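작업대ではなく「作業台」から始める、卓上ロボットアームの使い方メモ

工房や台所の隣の小部屋で小型のロボットアームを動かす人が増えてきたので、Histbridgeの共用工房で使っている決まりごとをまとめておく。もともとは壁に貼ってあった紙で、八月に書き直した。家で一人で使う場合も、ほとんどそのまま当てはまると思う。

産業用の規格をそのまま家庭に持ち込む必要はない。ただし、考え方は借りられる。動く範囲を決める、止め方を決める、人が手を入れるときの手順を決める。以下はその具体的なやり方になる。

動く範囲を決める

アームのカタログに載っている到達距離は、たいてい手先の中心までの数字で、グリッパーの指の長さや、つかんだ物のはみ出しは入っていない。うちのアームは509ミリと書いてあるが、長い物を横向きにつかめば、その分だけ外に出る。範囲を測るときは、普段つかむ中でいちばん長い物を持たせた状態で測る。

測り方は簡単で、電源を切ったまま手でアームを伸ばし、届いたところに印を付けていく。手で動かせない機種なら、いちばん遅い速度で一方向ずつ動かす。印をつないだ線から外側に、さらに203ミリの余裕を取る。この数字はうちで決めたもので、手のひらを広げた幅に近く、定規がなくても見当がつく。

余裕の中には、普段の作業で人が座る場所を入れない。通路も入れない。部屋が狭くてどうしても重なるときは、アームの側に動作範囲の制限をかける。ソフトの設定で角度を制限できる機種は多い。設定した後は、必ず制限の手前まで動かして、そこで止まることを確かめる。

範囲の見せ方

床や台にテープを貼るのがいちばん安い。マスキングテープは端からめくれてくるので、床には布の粘着テープのほうが持つ。色は台の色とはっきり違うものにする。灰色の台に銀のテープを貼った人がいたが、夕方になるとまったく見えなかった。

光で台の上に線を出す方法もある。物の配置が日によって変わる作業では、貼り直しがいらないので楽だ。気を付ける点は次のとおり。

部屋の照明を全部つけた状態で線が見えるか確かめる。
背の高い物を置くと線が途切れたり、物の側面に乗ったりする。途切れた線を境界として当てにしない。
つやのある台では反射の筋が出ることがある。境界線と紛らわしいときは、台につや消しのマットを敷く。
光の線は目印であって、柵の代わりにはならない。線の外に手があってもアームは止まらない。

最後の点は新しく来た人が勘違いしやすい。線を越えたら止まる仕組みを別に付けていない限り、線はただの線として扱う。

台の上に置く物

練習用の物は、落ちても割れず、こぼれても困らない物から始める。果物、缶、ペットボトルは形が違うので、つかみ方の練習にちょうどいい。ガラスと陶器は、同じ動作を63回続けて失敗なしでできるようになるまで使わない。回数に深い意味はなく、一日の練習で届く数として決めた。

丸い物は転がる。置く場所に薄い滑り止めシートを小さく切って敷くと、位置がずれにくい。シートが大きすぎると指先が引っかかるので、物より一回り小さく切る。

ペットボトルは横に寝かせるか立てるかを、作業を始める前に決めておく。寝かせるなら、キャップを固く締め、台の縁からはみ出さない向きに置く。はみ出していると、アームが軽く触れただけで落ちる方向に回る。台の上ではなるべく水を使わず、使う場合は電源タップと台の間に仕切りを置く。

缶は未開封のものを使う。空き缶はつぶれやすく、開けた飲みかけは論外だ。側面に水滴が付くと滑るので、冷蔵庫から出したばかりのものは避け、拭いてから置く。

台のまわり

事故になりかけた例を見返すと、台の上よりも台のまわりが原因のことが多い。特に次の三か所は、始める前に目で見る。

台の奥。レールや金具が付いている台では、金具の角に袖やケーブルが引っかかる。金具のねじは月に一度、手で揺すって緩みを見る。
台の横の隙間。ドライバーなどの工具を差したままにしがちだ。柄が台の高さまで出ていると、アームにも人にも当たる。工具は壁の定位置に戻してから電源を入れる。
隣の机。電源タップのコードは束ねて、アームの届かない側に寄せる。束ねるのは面ファスナーでよい。結束バンドで固く締めると、配線を変えるたびに切ることになり、そのうち誰も束ねなくなる。布や紙も、指に巻き込まれるので手の届く範囲から外す。

床に置いた箱にも注意する。足が当たってよろけたとき、人はとっさに台に手をつく。箱は台の脚から離して置くか、棚に上げる。

手を入れるとき

物を置き直すために手を入れる場面がいちばん多く、いちばん気が緩む。手順はこれだけにしてある。

動作が終わって、アームが待機位置に戻るのを待つ。
一時停止を押す。
押したことを声に出す。一人のときも言う。
手を入れて置き直す。
手を引いて、範囲の外に出たことを見てから再開する。

一時停止と非常停止は別のものとして扱う。一時停止は普段使い、非常停止は危ないと思ったときに迷わず押すもので、押した人を責めないことも決まりに入れている。非常停止のボタンは、利き手と反対の手でも届く位置に固定する。配線を延ばした先にぶら下げておくと、必要なときに机の裏に落ちている。

非常停止を押すと力が抜けて腕が下がる機種がある。自分の機種がどちらなのか、物を持たせない状態で一度試しておく。下がる機種では、アームの真下に手を入れない。 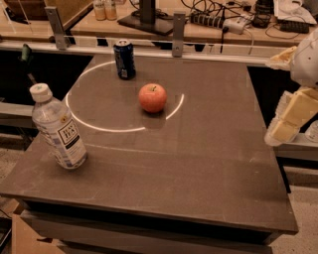 Sum-yee Shih
共用工房 設備・安全担当

速度の上げ方

初めての動作は、設定できるいちばん遅い速度で通す。途中で物を変えたら、また遅い速度からやり直す。ペットボトルでうまくいった軌道が、缶でもうまくいくとは限らない。つかむ高さが違えば、手首の角度も変わる。

速度を上げるのは一段ずつ、上げるたびに三回通す。急いでいるときほど一段飛ばしたくなるが、時間が足りないなら遅いまま使う。夜九時以降は速度を上げる作業をしない。音の問題もあるし、疲れていると停止が遅れる。

指先の手入れ

グリッパーの指は消耗品と考える。樹脂の指は角から削れ、滑り止めを貼ったものは端からはがれる。使い終わったら固く絞った布で拭き、欠けがないか指の内側を見る。果物をつかんだ日は糖分が残るので、水拭きの後に乾拭きもする。洗剤を使ったら食べ物には使わないこと。そもそも練習に使った果物は、食べるなら皮をむく。

うちではPlitnessの滑り止めシートを切って貼り、はがれたら全面を貼り替えている。部分的に継ぎ足すと段差ができて、軽い物が傾く。

記録の付け方

ノートは台の横に一冊。書くのは、使った人、動かした内容、止めた回数と理由だけでよい。欄を増やすと書かなくなる。前に細かい表を作ったときは、二週間で白紙になった。

いま使っているノートは通し番号が2213まで進んでいる。番号があると、ねじの緩みや指の交換が何番の作業の後だったかをすぐに探せる。パソコンに写すのは月末にまとめてやる。

持ち込みの機械を使う場合は、Lauの棚にある青いファイルに、到達距離と停止方法を書いた紙を先に入れておくこと。Flotentの台は天板の耐荷重が低いので、アームの固定には使わない。クランプで挟むときは天板の裏に当て板を入れ、締めた翌日にもう一度締め直す。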